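Table height for standing work: is "below the elbow" really the rule?
General discussion > Workplace and posture

derkix
15 Sep 2024
Good evening to all. I read this forum for a long time but I write for the first time, so please excuse my English, it is my third language.

I stand for most of my working day. In December I changed from a sitting job to this one, and since then I have a dull pain between the shoulder blades and, on bad evenings, also low in the back. My doctor has looked at it and found nothing wrong with the spine. She said: look at your table.

So I looked at my table. Everywhere I read the same advice, that the surface must be a little below the elbow when the arm hangs down and the forearm is level. I have raised the table by 5 cm to follow this advice. The shoulder blades became worse and the low back became better. I am now at a place where I trade one pain for the other, and I would like to understand the rule and not only obey it. Does the rule speak about the table, or about the thing on the table?

I am tall, with long arms, if this is important. The table does not move by itself, it stands on wooden blocks which I have cut.

gebhard_z
Welcome, derkix. The rule speaks about your hands. The table comes after. If you hold a tool that is long, your hand is above the surface by the length of the tool, and if you set the table to your elbow then your hand is much too high. You lift the shoulder to make room and you do not notice it until the evening.

Take the thing you hold, put its end on the table the way you use it, and look where your elbow is. The elbow should hang. If it stands away from the body like a wing, the table is too high. This is all.

biltham
I don't agree that this is all. I followed exactly this advice for years and I ended with a stiff neck. When you lower the table for the hands, you also lower what the eyes look at. Then the head goes forward and down, and the neck carries it for the whole day. For fine work the eyes decide and for heavy work the hands decide. Watchmakers sit with the work nearly under the chin. Bakers have a low table. Both are correct for what they do.

Derkix has not said what kind of work it is, fine or heavy.

derkix
It is neither heavy nor very fine. I hold something in each hand, it weighs not much, and I look down on the work nearly from above. I do the same few movements, with a pause, and then again. I would say the weight is nothing at the start and a lot by the end.

gebhard_z
Biltham is right for watchmakers. But a watchmaker has the forearms supported. A person who stands with free arms cannot work under the chin, the shoulders would not allow it.

zollosum
May I ask about shoes and floor? I had the same pain in the same place and I blamed the table also. I changed the height so many times that my colleagues laughed at me. Then a mat was put on the floor for another reason (the concrete was cold) and the low back was better within 2 weeks. I am 56 and I weigh more than I should, so perhaps the floor is more important for me than for a young person.

Also one foot on a low step, and change the foot when you remember it. I use an old piece of beam. It looks stupid and it helps.

biltham
The step I can sign. The mat I tried and it did nothing for me, it only collected dust and I caught my toe on the edge. Too soft is as bad as too hard. On a soft mat you are balancing all day without knowing it.

zollosum
Then you had a bad mat. Mine is firm, you can barely press a thumb in it.

r_wieser
I am coming in here because I see that everybody gives one number or one object. I arranged the benches in our family workshop (Wieser, we repair window fittings) and the thing which changed most was to stop looking for the correct height. There is a height for the morning and a height for the afternoon. My brother-in-law puts a board of 30 mm under his work after lunch and takes it away the next morning. I was of the opinion that this is superstition. I now do it too.

The body does not like to be in a good position for eight hours. It likes to be in several positions which are all a little bit wrong.

gebhard_z
Remo, this is nice but it is not a help for derkix, who is asking where to put the blocks. You must start from somewhere.

r_wieser
Start from the elbow and the hand, as you wrote. I have nothing against it. Then vary from there.

biltham
And look where the work lies from front to back. I would bet on this. People set the height with the work close to the belly and then they place it an arm's length away, because there is a box or a cup or a keyboard in front. If you reach forward over a table, the height is nearly without importance. The upper back is holding both arms in the air.

Try this: stand normally, let the elbows touch the ribs, and draw on the table with chalk how far you reach. What you touch often should be inside the line.

derkix
I thank you all, I did not expect so many answers. I have made the chalk test of biltham during the pause. It is a little embarrassing. The half of my work is outside the line, on the far side. I had thought of myself as a person who stands straight.

I also made the test of Gebhard with the tool in the hand. With the blocks in, my elbow goes out on the right side and not so much on the left. Without the blocks it hangs on both sides. So the explanation with the length of the tool seems to fit for me, and it explains also why it was the shoulder blades that complained.

What I still do not understand is the neck. Without the blocks I look down very steeply. Should I step back and look at an angle, or stay over the work? And does the light have a part in this? Our ceiling is white and the board I work on is also white, with tiles, and by the afternoon I find that I come closer with the face, as if I wanted to read something small.

zollosum
The light has a part, certainly. If you go closer with the face, it is your eyes who are asking. Have them tested first, it is cheaper than a new table.

biltham
White on white is tiring, I agree. There is no contrast for the eye to hold on to. A darker cloth around the work (not under it) made a difference for me. And put a lamp from the side, because with light from above only, your own head makes the shadow on the place where you want to look.

gebhard_z
A lamp from the side shines in the face of the neighbor. I would first try to tilt the work, if it can be tilted. Draftsmen had this solved long ago. A few degrees and the head comes up.

derkix
It cannot be tilted, things would slide. The lamp from the side I will ask for. There are 2 pictures from my place below, the tiled board in the first and the white ceiling in the second.

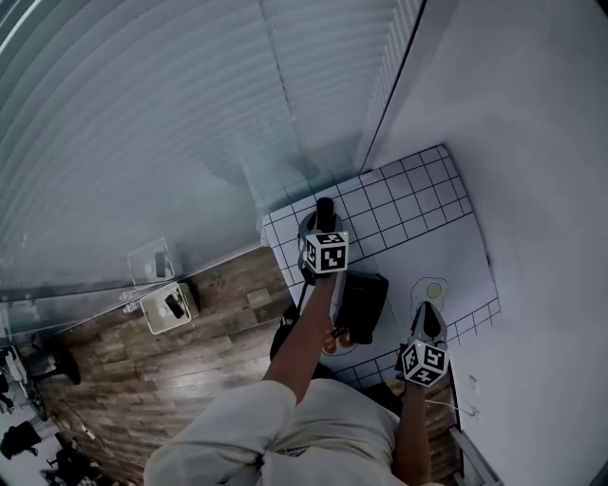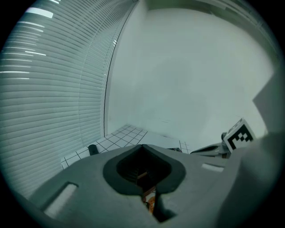
zollosum
Ask for the lamp, but ask for the eye test in the same letter, and don't buy anything before you have the result. I paid for a lamp and then for glasses, and with the glasses I do not need the lamp. On the steep looking down: stay near to the work and bend a little in the hips and knees, and keep the neck long. If you step back you will only reach more, and then you are again outside of your chalk line.

biltham
For once we agree. Stay close. I would still take the lamp.

gebhard_z
I would take out the blocks today and change nothing else for a week. If you change the height, the lamp, the mat and the glasses together, you will feel better and you will not know from what.

r_wieser
Does it matter from what, if it is better?

gebhard_z
It matters when it comes back.

derkix
I have taken out the blocks and moved the work toward me until it is inside the chalk. The rest stays as it was for one week, as Gebhard asks, also if I would like to buy the mat of zollosum immediately. One question for later: the colleague who uses the same table after me is a head shorter. For him the old height without blocks is already high. Has somebody a good idea for a low platform that does not slide on a smooth floor?

zollosum
Rubber strips under it, the kind for stair edges. And make it larger than you think, so that he can take a full step to each side without falling from it.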